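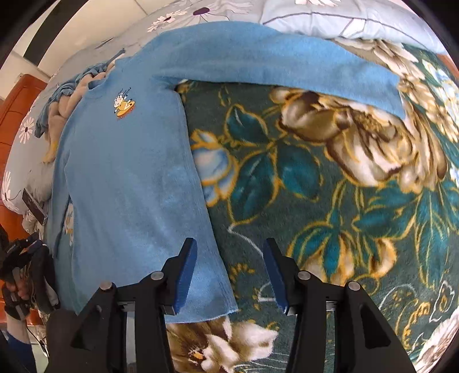 Fabric Care > Laundry Chemistry and Water

Thread: Pilling on cotton-poly fleece, hard water or mechanical?

hemline_44
Joined March 2023

I have a recurring problem with brushed cotton-poly tops. After 16 washes the surface goes rough and pills form under the arms and along the sides. The color holds up well. The hand does not. Light blue long-sleeved shirt at the top of the post.

Setup: front loader, 40 C mixed cycle, 1200 rpm spin, powder detergent, no softener. Water is hard. The utility in Cinstead lists it in the top band and the kettle agrees. I line dry in summer and tumble on low in winter.

Question is whether the hard water is doing this or the drum is. I would like to know before I pay for a softener unit.

grayscale_knit

Drum. Pilling is fiber ends working loose and tangling under friction. Water hardness does not create fiber ends. Brushed fabric has a raised surface by design, so it starts with plenty of them, and the polyester portion is strong enough to hold the pills on once they form. Pure cotton pills too, but the pills break off and leave in the lint filter.

Turn everything inside out, drop the spin to 800, and stop mixing it with denim and towels.

Tollgate

Partly disagree. Hardness does not start the pill but it changes the hand, which was the first complaint. Calcium and magnesium salts build up in the yarn and make it stiff. Stiff fibers rub harder against each other. I lived in Jalau for years on very hard water and every towel in the house turned to board. Moved to a soft water area, same machine, same powder, and the towels recovered over a couple of months.

grayscale_knit

Towels are loop pile. Different structure, different failure. You also changed house, dryer use and probably load size at the same time. That is not a controlled comparison.

Tollgate

Same dryer. Load size I grant you.

hemline_44

My loads are full. I pack to the top of the door glass because the machine has a half load penalty on time. Is that the wrong way round?

ravel_and_pick

Depends on the fabric. A full drum reduces the drop height, so less impact, but it raises fabric on fabric rubbing and the rinse gets worse. For brushed surfaces I go to two thirds. A gentle cycle also runs a higher water level on most front loaders, and the extra water keeps the pieces apart.

I keep a log. Two matching tops from Pavurero, bought together, one washed inside out on gentle and one right side out on mixed. At 9 washes I could not tell them apart. By 16 the mixed one had clear pilling at the side seams and the gentle one had a few under the arms. Same water for both.

grayscale_knit

That is the comparison I was asking for.

Tollgate

It shows the cycle matters. It does not show the water does not. Both were washed in the same water, so water was never tested.

ravel_and_pick

Correct. I have no soft water supply to run the other half.

old_bobbin

Cheaper test for the OP. Take the roughest item and soak it overnight in warm water with plain citric acid, one tablespoon per gallon. No bleach anywhere near it. Rinse twice and line dry. If the hand improves, you have mineral buildup. If it stays rough, the surface is worn and a softener unit will not bring it back.

Check the detergent dose too. The box has a separate line for hard water and most people use the soft water line. Underdosing leaves the builders short and the minerals go into the cloth.

hemline_44

I was on the medium line. Will correct that and run the soak.

For reference, the softener quote is 1,257 installed, plus salt. A fabric shaver from Lã is a small fraction of that.

grayscale_knit

A shaver removes pills by cutting fiber. Fine once or twice. Used every month it thins the cloth, and I would keep it off anything with a print on the chest.

hemline_44

Update. Soaked two tops. One came out clearly softer. The other did not change, and it is the older one with the most pilling. So both of you have a point as far as I can see. Now on the hard water dose, gentle cycle, inside out, two thirds load. Holding off on the softener until I have more washes on these.

Tollgate

Which one had more tumble drying?

hemline_44

The older one, by a wide margin. It has been through two winters.

grayscale_knit

Then you have a third variable. Look in the lint filter after the next dry and see what color it is.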